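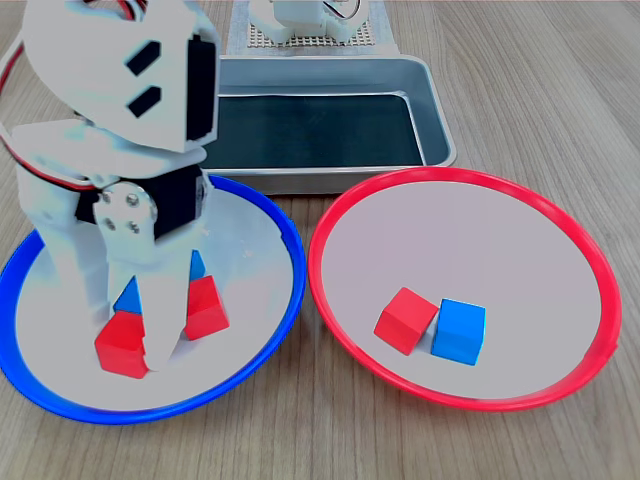
Why did the second glaze batch crawl when the first one didn't?

Too thick and sieved too coarse, as far as I can tell. Bucket two never got let down with water after it sat over the winter and I dipped it at the same count as bucket one.

29/04/2021

Kiln opened this morning, 40 C on the readout, a bit warm still but I was impatient. Notes before I forget.

Top shelf: tiles with the Grillow white. Good. Smooth, no pinholes except on the corner tile which had a thumbprint of wax on it (mine). Color slightly creamier than the November tiles. Same recipe, new bag of feldspar. Keep an eye on it.

Middle shelf: bowls, bucket two. Crawled on four out of six, bare patches at the foot ring and one ugly one right inside the rim. Could see cracks in the raw glaze before loading, should of rubbed them down with a finger. Did not. Lesson already in this notebook from last year, page with the coffee ring.

Bottom shelf: test bars from the Didik clay. See below.

Firing log, short version. Candled overnight with the peephole open. Slow to 200, then the usual ramp. Hold at the top was 15 min, I want to try 10 next time with the white because it's getting runny on verticals. Shut the lid vent too late again. Somebody please write VENT on the lid in big letters.

Didik bars: shrinkage is more than the bag says. Made the bars 100 mm wet, measured after firing at 88, 88, 87.5. So 12 and a bit. Bag says 11. Doesn't matter for cups, matters a lot for the lidded jars if anybody mixes bodies between lid and jar. DON'T mix bodies between lid and jar. One bar warped but it was the one I dried on the radiator so ignore that one.

Absorption test. Weighed dry, boiled two hours, left to soak, wiped, weighed again. Dry 400 g, wet 408. That's 2 percent, fine for mugs with the white on, I would not trust it bare for a vase. Only did the one lump, repeat with three.

Bucket two, what I did this afternoon:
- sieved through the 80 mesh, lots of crud, then through the 120, slow going
- specific gravity before: 100 ml in the cylinder came to 162 g, so 1.62. Way too thick for a dip. Bucket one is 1.45
- added water in small jugs, stir, wait, weigh again. Stopped at 1.47
- dipped two bisque scraps, count of three, dried even, no cracks by the time I'd cleaned the sieve
- scraps marked B2-a and B2-b in iron wash on the back, going in the next load

Cut down on the clay part of the recipe? Was thinking half raw kaolin half calcined, since raw kaolin shrinks as it dries and that's what pulls the cracks open. Mix up 545 g dry as a test, that's what's left in the kaolin tub once calcined. If it settles like concrete then add a pinch of bentonite. Don't do both changes at the same time, water first, see what the scraps say.

Âu blue: pulled a sample out of the small jar, it has gone lumpy and smells. Smell is fine, lumps are not. Sieved it. Brushed three coats on a scrap, let each lose its shine before the next. Want to see if it still breaks brown on the edges like the old tiles on the wall by the sink. If it runs, kiln cookie under it please, the shelf is newly washed and I am not grinding again this month.

Cones: the Zeven controller said it hit temp, but the witness cone on the bottom shelf is barely bent, the top one is flat on its face. So top is hotter than bottom, by most of a cone I'd guess. Move the white down one shelf and put the Didik up top. Also check the thermocouple, it looks eaten at the tip and it sticks out less than it used to. New one is in the drawer under the scales, I think. If not, order.

Refire the crawled bowls? Tried a dab of thick glaze on the bare spots of one, warmed it first so it would stick. Never that pretty but usable for glaze water. The other three go in the seconds crate.

To do
sieve bucket three, probably the same problem
kiln wash, only a cup left
thermocoupel
more bars, other end of the Didik bag, dried flat between boards
label the iron wash, it looks exactly like the manganese one and I nearly used it

Next load when the bowls are dry. Rims still dark and cool against my cheek so give them another two days.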